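pluken-edges

Edge and fold detection for crumpled clothing, plus the small tool we use to review its output. Takes wrist camera images from a hand-held gripper and returns candidate grasp lines along hems and seams.

Maintainers: Maribel Arango, Sơn Đào

Contents
67 recordings, split by garment type
2 label passes per recording
review/ – the viewer
configs/ – detector and planner settings

Running it
Set DATA_ROOT, then run make detect. Results go to out/. The planner reads them from there, so don't rename the folder.

Known problems
Stitched edges inside a fold get joined to the outer edge – see issue 8. Deep shadow between layers is still labeled as background. Patterned bedding gives false seams, mostly when the pattern has stripes. Raise min_edge_len if you see this.

License and contact
Research use only. Send label fixes to Amparo Huanca as a patch against labels/.
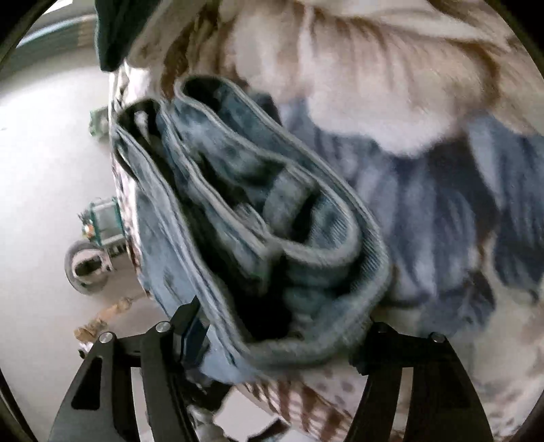 Bunched denim between the gripper fingers, patterned bedding behind.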